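# Can a machine do the kitchen chores yet?

**prerkwood_parts** (Saturday) 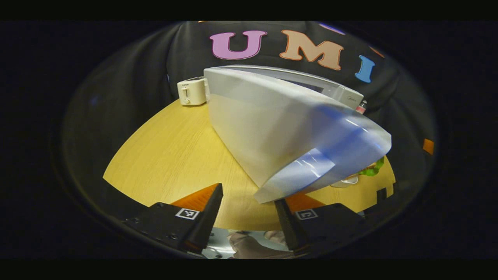

Which household chore can a machine finish today without a person standing near it?

Vacuuming a flat floor, and in my opinion only this one. Everything that needs picking up and putting down still wants somebody close by.

I ask because my sister wants to buy a Momow arm for her kitchen bench and I must tell her if it is foolish. A Midea appliance with a shiny body is much harder to hold than a block of wood, and a toaster has its own problems.

**tidybench**

I disagree a little. We have the Oro at our workshop. It sorts bolts into bins and last July it did 182 trays with six mistakes. I would call this a finished chore.

**prerkwood_parts**

But your bolts are always the same colour and the same size, and the bins do not move. At home my kettle is never in the same place two days.

**slow_kettle**

Smooth plastic is the difficult part for me. I tried a Sakai gripper on a water jug and it slid out slowly. With rubber pads it was better, but I had to slow it to nearly 90 seconds for one lift. My mother is faster and she has a bad wrist.

**tidybench**

Ninety seconds is fine if you are asleep when it works.

**slow_kettle**

Not if it drops the jug while I am asleep.

**prerkwood_parts**

How much was the Sakai? The Momow is 700 dollars used, without the pads.

**slow_kettle**

Mine was a gift from my old employer, so I cannot compare. For 700 I would buy a good dishwasher and load it by hand. Ask the seller if the pads are sold separately, and what is the widest thing it can open for.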